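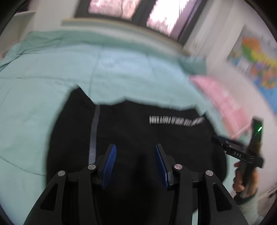 How often should I feed a sourdough starter that lives in the fridge?
Once a week is plenty if you bake on weekends.

kisollow_kate: Weekly? Mine's gone 6 weeks and still makes a gorgeous loaf!! Two feeds on the bench and it's off (love that sour smell).

Ramesh Tiwari: Six weeks is pushing it, sorry. The flavour goes harsh well before that. I feed mine every fortnight, wholemeal rye.

dzou: Harsh is the best bit! I bake a 600 g loaf from old starter and my neighbours fight over it.

Ramesh Tiwari: Fair enough, but try rye once. You'll love the colour.

Contact us | © Hurnari Bread Forum | Back to top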